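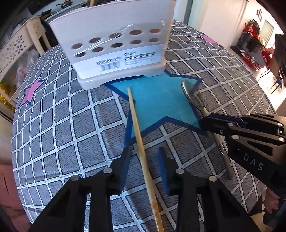
Stutby Releases Results of Hand-Held Gripper Comparison in Home Kitchens

RERAVGATE, Dec 23, 2021 – Stutby, an independent test group for robot hands and cameras, has released the results of its first comparison of hand-held grippers used at ordinary household tables. The work was carried out with the Koren Center for Applied Automation and covers 3,068 recorded trials, of which 1,656 were performed with a gripper in each hand.

The comparison began in August. Operators worked from a set of 55 task cards, each describing a short job such as lifting a chopstick from the tablecloth, passing a spoon from one side of the table to the other, or returning a spatula to its holder. Each card was performed with one gripper and, where the job allowed, with two. Operators were told to work at their own pace and were not permitted to touch the utensils by hand once a recording had started.

"We wanted results that a person choosing equipment could use," said Dolores Ruiz-Ortega, director of testing at Stutby. "Chopsticks are a hard test for parallel fingers. They are thin, they roll, and they come out of the holder at every angle. A gripper that handles a box well may still have trouble with them."

Thin and Long Objects

Long wooden pieces made up the largest group of tasks. Operators were asked to close the fingers on a dowel or chopstick, bring it upright and hold it clear of the table before setting it down. The reviewers scored each grip for slip and for tilt, and noted whether the fingertips stayed in view of the camera throughout.

Padded fingers scored higher than bare ones on slip in every wooden-utensil task. On metal spoons the difference was small. Tilt depended more on where along its length the piece was gripped than on the type of finger, and operators improved noticeably between their first and second sessions.
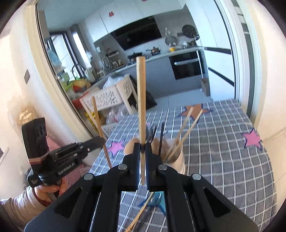

Holders and Containers

A second group of tasks called for gripping a utensil holder by its rim while it was full. Wide jaw openings were an advantage with these cards, but operators reported that the linkage arms could hide the lower part of the holder from the camera. The report recommends that buyers check the camera view with the jaws fully open as well as closed, and that they do so over a patterned cloth, where edges are harder to judge.

Trials with a loaded holder were scored separately from those with an empty one. Full results are given in the second part of the report, along with the wording of all task cards.
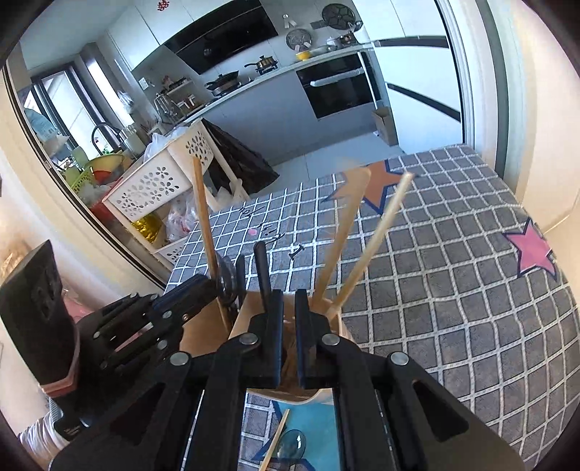
Next Steps

Stutby and Koren will extend the comparison to wrist cameras and grip controllers under the Tillman Test Plan, which sets common rules for scoring and for the placement of objects. Manufacturers wishing to submit equipment may request the rules from the Reravgate office.

The report is available at no charge to schools, laboratories and repair shops. Printed copies may be ordered in writing.

About Stutby

Stutby tests grippers, arms, cameras and controllers for use in homes and small workplaces. It accepts no payment from manufacturers for the equipment it reviews.

Media contact: Press Office, Stutby, Reravgate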